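Billwood Mixed Scramble, who's in for March?

fairwaymoss
Sign-up sheet is up in the Billwood pro shop! Four-person mixed scramble, 19 teams max, first tee time on Tuesday morning. Last year we missed a playoff by one stroke and I have been thinking about that lip-out on the last hole ever since. Who's playing?

chipnrun_dee
In! Same four as last time, and Sheldon Ouellet has promised to leave the driver in the bag on the short par 4s. We'll see how long that lasts once he's standing on the tee with a tailwind.

bunkerbill
I'd love to play but I still think 19 teams is too many for that course. We waited on every par 3 last year. Cap it at 14 and send them off quicker.

fairwaymoss
Fourteen would shut out half the Favel crowd, and they're the most fun people there. I'll take a slow round with a full clubhouse afterward!

bunkerbill
You say that now. Over 111 minutes to play the first five holes, I had my watch on. My putting was cold by the time we got anywhere.

chipnrun_dee
Your putting was cold in the parking lot, Bill.

greenside_11
Are they keeping the rule that each player's drive has to be used at least twice? I really hope so. It made our team think about every tee shot, and my wife hit the drive of the day on 11 — straight over the corner, flag in sight, all of us yelling.

bunkerbill
That rule I do like. Make it three.

karppinen_k
Three is rough on newer players. My sister came along for her first scramble and was already nervous about her two. She did get them both in and she's been at the range every week since, so please don't scare her off!

greenside_11
Fair point, two it is. Anyone else working on their short game? The greens at Billwood are so quick in spring that I'm doing nothing but landing spots until then. Pick a spot, land it, let it run out.

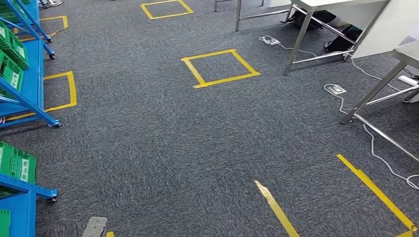 Favel, March

Posting from up the road. We have three teams ready and a fourth looking for one more player, ideally someone who can putt. Wotico Lane end of the lot is the better place to park, the main gate backs up early.

fairwaymoss
Bill can putt, sort of. Bill, go play with Favel!

bunkerbill
Only if they tee off first.

favel_tom
We asked for the 7:30 slot. You're on the sheet.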